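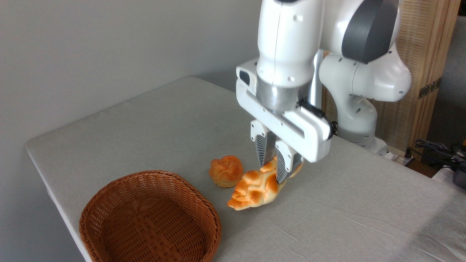

## 3. Shaped Rolls and the Serving Basket

**Figure 2.** Braided roll, small knotted bun and oval wicker basket on the light gray table cloth.

### 3.1 The bread

The Foltora study looks at how people move bread from a table into a serving basket, and at what they do when the pieces are not the same shape. Earlier work on table setting mostly used plain round rolls. Round rolls are easy to order and easy to measure, but they hide most of the choices we wanted to see. A round roll has no long side. It can be turned any way in a basket and still take up the same space. Once a long piece is added, the person filling the basket has to decide which way it should lie, and that decision affects every piece placed after it.

We therefore used two shapes. The first is an elongated braided roll with a twisted top. The second is a smaller round bun, knotted so that the top looks like a rosette. Both were supplied by the Zetside bakery in Clovham, which makes them all year and sells them side by side. We asked for the ordinary shop product and did not set limits on size or color. As a result there was some variation from one batch to the next, mostly in the length of the braided rolls. We kept the long ones in the study.

The surface of the bread matters for the coding described in Section 4. On the braided roll in Figure 2 the crust is a glossy orange-gold, with paler cream patches where the strands separate. The knotted bun is golden orange with lighter creases. People in the pilot used these marks when they talked about the bread. They spoke of the "good side," and by this they nearly always meant the side with the braid or the knot. We took up the same term in the coding sheet, where "good side up" means that the braid or knot faces the person standing over the basket.

### 3.2 The basket

All baskets were filled in the same type of container, an oval brown wicker basket with a rolled rim and a tight braided pattern around the sides. We chose an oval because it gives the long roll an obvious direction without forcing it. In a round basket there is no lengthwise position, and in a narrow rectangular one there is hardly any other. An oval leaves room for both answers. Someone can lay the braided roll along the basket, across it, or leaning on the rim with one end raised.

The rim turned out to be more important than we expected. In the pilot we recorded only where each piece lay when the basket was finished. On a second viewing we saw that many people first rested a roll on the rim, looked at it, and then either pushed it down or left it there. We added a code for this. It is marked whenever a piece touches the rim and is let go before it reaches its final position.

We gave no instructions about a lining. A folded napkin was kept on a side chair, within reach, and people could use it or ignore it. If it was used at all, it had to go in first to count as a lining. A napkin placed over the bread at the end was coded as a cover.

### 3.3 The table

The table was covered with a smooth light gray cloth. A plain cloth was chosen after a patterned one in the pilot made it hard to see where the edge of a bun ended and its shadow began. The cloth was smoothed between sessions but was not ironed, and faint creases are visible in the figure, most of them toward the lower right. They did not affect the coding.

The basket started near the left front of the table, with the bread behind and to the right of it. Figure 2 shows this general layout. We tested the opposite arrangement during the pilot, with the basket at the right, and saw no clear difference in how the pieces were placed. The left position was kept for all later sessions so that recordings could be compared directly.

Bread went straight onto the cloth, with no board or tray beneath it. A board would have been closer to what many people do at home, but its edge gave them a line to work along. In the pilot, people using a board tended to clear it from one end to the other. With only the cloth, the order in which they picked up the bread was more varied.

### 3.4 Households and procedure

Sessions took place in February in the meeting room of the Kinyua dining hall in Clovham. We recruited 40 households through a notice at the hall entrance. One adult from each household took part. Each person was asked to fill the basket "as you would if people were coming to eat," and then, after the basket had been emptied and the bread set out again, to fill it a second time. One person left after the first round, which gives 79 filled baskets.

The wording of the request was kept short on purpose. An earlier version said "as neatly as you can," and this produced careful, slow arrangements that people later said they would never make at home. The phrase about people coming to eat still suggests a little care - we think that is fair, as bread in a basket is usually meant to be seen - but it does not ask for neatness directly.

There was no time limit. People could take pieces out again and start over. A basket was treated as finished when the person said so or stepped back from the table.

### 3.5 What was recorded

For each basket we noted the order in which the pieces went in, the direction of each braided roll, which side faced up, and whether the piece was moved again after it had been let go. Direction was coded in three groups: along the basket, across it, and leaning. A roll was coded as leaning if one end was clearly higher than the other and was held up by the rim or by another piece. Only the finished position was used for this code. A roll is often tilted on its way from the table, and this tells us little about how it will end up.

We did not code the direction of the knotted buns. They are close enough to round that two coders could not agree on it, and after one attempt we dropped the item. For the buns we kept only the side facing up and the neighbor on each side.

### 3.6 First observations

The full results are given in Section 5. A few points are worth stating here, as they led to changes in the coding sheet.

The most common order was long pieces first. People laid down a braided roll along the basket, often against the far side, and then used the small buns to fill what was left. Those who began with buns tended to rearrange more. They reached a point where a braided roll would no longer lie flat, and then either lifted out some buns or set the roll on top.

In 13 of the finished baskets at least one braided roll stuck out over the rim. We had first planned to treat this as a sign that the basket was too full. When we asked, several people said they had done it deliberately, so that the roll would be easy to take hold of. One described a basket with everything below the rim as "hard to get into." We now code this position separately and make no judgment about it.

The lining was used by 15 people in their first round. Nearly all of them used it again in the second. A lined basket had slightly less room at the ends, where the cloth bunched up, and the small buns were rarely placed there.

Good side up was the rule for the braided rolls and somewhat weaker for the buns. Buns at the bottom of the basket were often dropped in with no attention to the knot, while those on the top layer were turned. Some people turned only the last bun, after they had already let go of it.

Crumbs and flakes of crust on the cloth were brushed away between rounds. We did not weigh them, though the longer rolls seemed to leave more, mainly where two strands had pulled apart. A later round of the study will use a plain unbraided roll of the same length, to separate the effect of the shape from the effect of the surface.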